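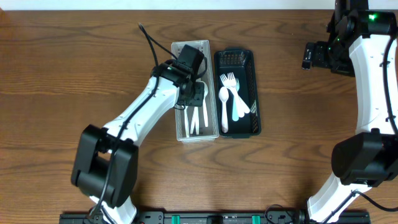 Item 4, utensil baskets, white and black, side by side on table

Heltilano break room, kitchen check. Sheet 3726
Saturday, May 17, 2025
Checked by: Nazanin Rashti
Copy to: Onni Honkanen

1. Hand wash sink. OK. Soap low, refill.
2. Fridge temp log. NOT OK. 2 days missing, same as last time. Cleiton to fill in daily, not from memory.
3. Fridge door seal. OK, wiped.
4. Plastic cutlery. OK w/ comment. Black mesh basket has a small amount in it, white one in use too. Pick one for clean stuff and label it. Handles up pls. Square holes in the white one catch crumbs, scrub with a brush dont just rinse.
5. Table top. OK. No splinters felt along the front edge. Dark streaks are just the wood grain, Solange asked.
6. Cups. OK. Box of 200 in the cupboard, opened, needs a lid or a bag over it.
7. Trash. NOT OK. Lid pedal stuck. Reported to Arvo Salminen.
8. First aid box. OK, but burn gel expires in June. Order now.
9. Extinguisher. Tag in date, access clear.
10. Floor by the sink. Mat curls at one corner, trip risk. Tape for now, replace.

Open from last check: kettle cord (done), cupboard hinge (still loose!!)

Recheck items 2, 7 and 10 next round. Initial here when fixd: ____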